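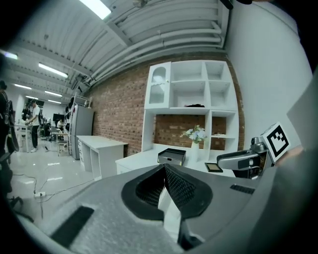 By Benedita Lobo | June | Home, Desks and drawers

I have never believed in the display shelf. Give me a cupboard with a door and leave the flowers to people who like dusting. So when Marcelino Figueiredo told me a vase of blue and white ones would "settle" the white unit against the brick, I said we'd see. I've had 11 days of seeing. The flowers are fine. The little tray with the gold inside still strikes me as a dish for losing keys in.

The desk is another matter. White, a bank of drawers down one side, and supposedly all the storage a sensible person needs. I doubt it. Give me two weeks with an empty drawer and I'll fill it with dead pens and takeaway menus. My rule now is that a thing gets a drawer only if I've used it in the past three months, which did for almost everything I owned from Rirncombe.
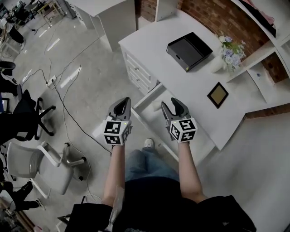
The white desk, top drawer philosophy pending.

I'm keeping the black box on top for now. Ask me again when it's full of receipts.

Recent posts
Do drawer dividers do anything?
The Lacerda lamp, three winters on
Against baskets
Moving out of Rirncombe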